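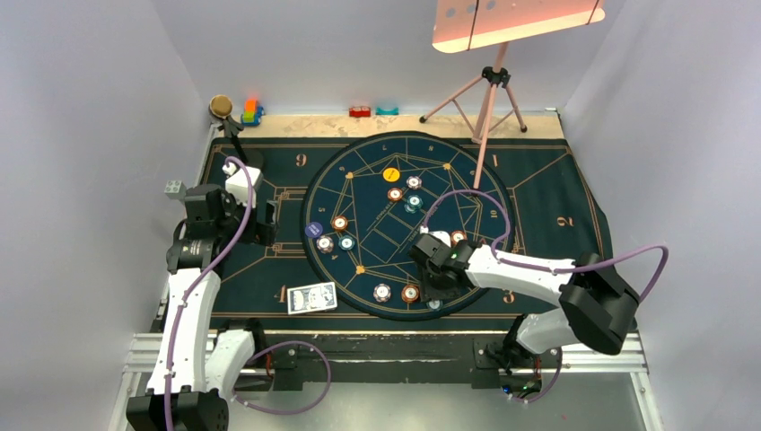

Daily Setup and Care of the Two-Arm Tabletop Cell

Takmont Teaching Laboratory, Cell Kesach
Procedure prepared by Montserrat Ledesma. Reviewed by Apolinar Xolalpa. Issued 1 October 2021.

Purpose

This page explains how to bring the Kesach cell into service at the start of a shift, how to keep the arms and the mat in good order, and how to deal with the faults seen most often. It applies to both arms. Users who have not completed the introductory session with Karla Camacho must not power the motors.

Before you begin

You will need a 2 mm hex key, a lint-free cloth, a soft brush, a small flashlight and the cell logbook. Confirm that the main switch is off and that the stop button is within reach of the place where you intend to stand.

1. Inspect the rail and the arm bases

Both arms are carried on the aluminum extrusion rail at the front of the enclosure. Hold each base by its lower housing and try to move it from side to side. There should be no play. If a base shifts, tighten its clamp screws in turn, a little at a time, and repeat the test.

A base that has moved must be recorded in the log even when the movement was small. The arm will need to be zeroed again before any stored position is used.

2. Inspect the cables

Follow each purple cable with your fingers from the base to the gripper. The cable should form an open loop at the elbow, with enough slack for the arm to reach the far side of the mat. Look for flattened sections, and for whitening of the jacket where it bends.

The loop must not hang so low that it can drag across the game board. A sagging cable will sweep chips out of position and the run will have to be repeated. Draw the slack back toward the base and secure it with a hook-and-loop strap. Plastic zip ties are not permitted on the arms.

3. Lay the mat

Place the navy mat flat on the floor of the enclosure with its gold border parallel to the front rail. Smooth it from the center outward. The circular board is then set at the center of the mat.

Wipe both surfaces with the dry cloth. Liquid cleaners leave a shine on the printed lines, and this interferes with the camera. Scuffs on the black front strip are acceptable, but raised edges are not and should be reported to Wiroj Kamolrat.

4. Position the light

Stand the tripod on the wooden strip behind the mat and open its legs fully. Tighten the clamp, then tilt the panel until the board is evenly lit. Move each arm by hand through its working area, with the motors still off, and check that neither gripper can touch the tripod or its pole.

5. Power up and zero the arms

Switch on the main supply and wait for both controllers to report ready. Zero the left arm first, then the right. Keep hands outside the side panels during this step.

After zeroing, send each gripper to the reference point at the center of the board. In the Skundar control software, the base motor of each arm should read within 2 counts of its stored value. The stored value for the right arm was last set in June and is 2,971. A larger difference usually means that the base has shifted, and Step 1 should be repeated.

6. Place the game pieces

Pause both arms before reaching into the enclosure. Set the poker chips on the circular board according to the layout sheet for the session. Any playing card is placed on the mat outside the circle. Toy bricks and other spare objects may be kept on the wooden strip at the back, provided they are clear of the tripod legs.

7. Test the grip

Have each gripper lift and release one chip at low speed. If the chip slips, pause the arm and brush dust from the inner faces of the jaws. If it slips again, replace the jaw pads - Fagundes pads are stored in the second drawer - and enter the change in the log.

Pads are replaced in pairs. A new pad set opposite a worn one will tip the chip as the jaws close.

Routine care

After every 100 hours of operation, check the screws at each motor housing and examine the white link segments for cracks, paying particular attention to the areas next to the elbow joint. A cracked link is to be taken out of service at once. Do not glue it.

If a motor stops and reports overload, switch off the supply, support the arm with one hand and move the joint gently through its range. Resistance at one point suggests a trapped cable. Resistance throughout the range suggests a damaged gear, and the motor should be sent to the workshop with a completed fault slip.

Closing the cell

Return both arms to the rest position before switching off. An arm that loses power while raised will drop onto the board. Sign the log and return the hex key to its hook.

Questions about this procedure should be addressed to Yvonne Bloxham at the laboratory office.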